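Folding chunky sweaters on the bed

I love sweater weather, and I love it even more now that my knits come out of the drawer looking like knits and not like a ball of laundry! My secret is the bed. A table is never big enough for a cable knit, and the sleeves slide off and drag everything with them. On a bed you can spread the whole thing out and take your time.

Smooth the body first with flat hands, working from the middle out. Don't tug on the cables, just pat them down. Then bring one sleeve straight across the front, so the cuff lands near the middle, and do the other one the same way. Fold the hem up to the chest, then once more to the collar. Done!

A few more things I've picked up:

Fuzzy yarn grabs lint from a dark blanket like crazy, so put a clean sheet down first.

Hangers leave shoulder bumps in heavy knits. Fold them, always.

Stack no more than 3 thick sweaters in a pile, heaviest at the bottom.

Geetha Warrier wrote in to say she rolls hers and stands them up in a deep drawer. I tried it in July with my summer cardigans and it's great for thin ones (the chunky ones spring right back open on me).
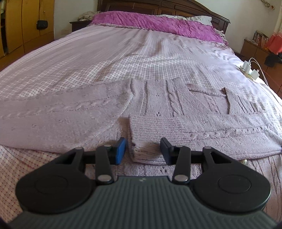 One sleeve folded across the front, one still to go.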